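Stock parallel gripper vs. Fudar fingers in sim, anyone compared?

tinbender
Posted 4 July 2025

Been messing with this since May and I'm going back and forth, so help me out. I'm running the same lift task in sim with the stock hand and with the Fudar finger model, 50 tries each, so 100 total. Controller is Gekus on default gains. The stock hand drops way less for me, which is the opposite of what I figured (the Fudar pads are supposed to be the grippy ones!).
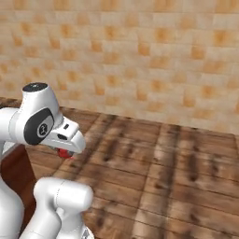

I left friction the same for both, and I'm starting to think that's where I messed up. Does anyone have pad numbers they trust?

ohmslaw_ish
Yep, it's the friction. If both pads share one value you're only comparing shapes. Put the Fudars on their own material and run it again.

saliba_fan
Gonna disagree. I got the same result with separate materials. Default Gekus gains close too hard and the object squirts out of the narrow fingers. Cut the grip gain in half before you touch anything else.

ohmslaw_ish
Half?? Mine won't hold anything at half.

saliba_fan
What's your timestep? Mine's 2 ms.

kettle_drum
I did 133 lifts on a real arm at the Henddale makerspace and the Fudars won easily, so I wouldn't read much into sim contact at all. Also try the Saliba wrist cam if you ever go real, it made lining up so much easier.

tinbender
OK, my timestep was bigger than that, oops. Rerunning tonight with 2 ms and separate pads, gains left alone for now so I only change the contact stuff. Will post the logs.

saliba_fan
Change the gains too, I'm telling you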